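Courses > Everyday Consumption > Unit 4 > Handout: Packing the snack box

Unit 4. What a care package is supposed to do, and what it does
Notes prepared by Lamisi Gyamfi

Read these before the discussion section. They go faster than the lecture did and leave out the digression about postal rates.

The claim we started with comes from the Gredier pamphlet, which says that a box of treats packed at home "strengthens the bond between sender and receiver." I asked where the evidence was. The pamphlet points to a survey of 600 people who had bought a packing kit from the same company that printed the pamphlet. They were asked whether they felt closer to the person they sent it to. Most said yes. I would say yes too if I had just paid for the kit.

So we have a warm feeling reported by the sender and nothing at all from the person who opened the box. Keep that gap in mind. Nearly everything written on this subject has it.

The Marquez study is better but still thin. It followed 62 households through one March and had them write down what went into each box, in what order, and what was left uneaten when the box was finished. The diaries are good reading. The conclusions are not as good, and on page 19 the author starts talking about "families" in general when she has only talked to people who agreed to keep a diary. People who keep diaries about snacks are a particular kind of people.
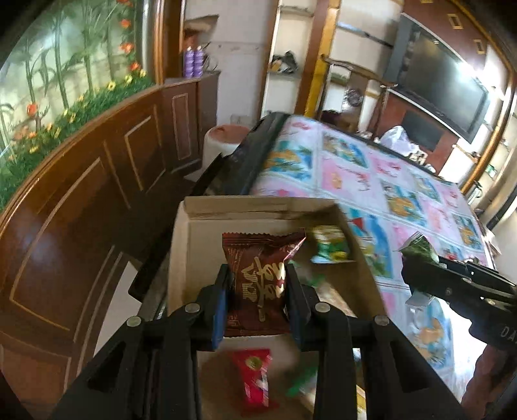

Surface matters more than the pamphlets admit. They all assume a kitchen table, with everything lined up and a list beside it. Janelle Malabanan's seminar paper argues that a lot of home packing happens in bedrooms, and I think she is right about that much. A bed gives you a wide flat area at a handy height and it is often free in the daytime. The open carton sitting on a patchwork quilt, with a few wrapped snacks and a red candy in it, is the kind of arrangement she means. Where I part ways with her is the next step, when she says that packing on a bed makes the box "more intimate." Maybe it does. It also makes the box tip when someone sits down, and she doesn't mention that.

Next, the question of order. Sumulia's guide tells you to put heavy things at the bottom, fragile things in the middle and small candy last, to fill the gaps. Sensible advice for jars. For a box of wrapped snacks I doubt it makes much difference, and the guide offers no test. A bag with air in it is its own padding until something heavy lands on it. Small hard candy goes to the bottom of the box whatever you do — try it and shake.

The Bresura handout has the number everyone quotes, 2,000 calories as the "right size" for a student box. I could not find where it came from. It looks like the daily figure from a food label, borrowed because it was sitting there. A box isn't a day. Some people finish one in an evening and some still have half of it at the end of the term. Please don't use this number in your papers unless you are using it to complain.

For section:

Bring one published piece of packing advice and find out who paid for it.

Reread the Marquez diaries for households 7 and 12. Both call the box "full." Work out what each of them meant.

Malabanan's paper is on reserve at the front desk. The copy is missing its last page, which has only the notes.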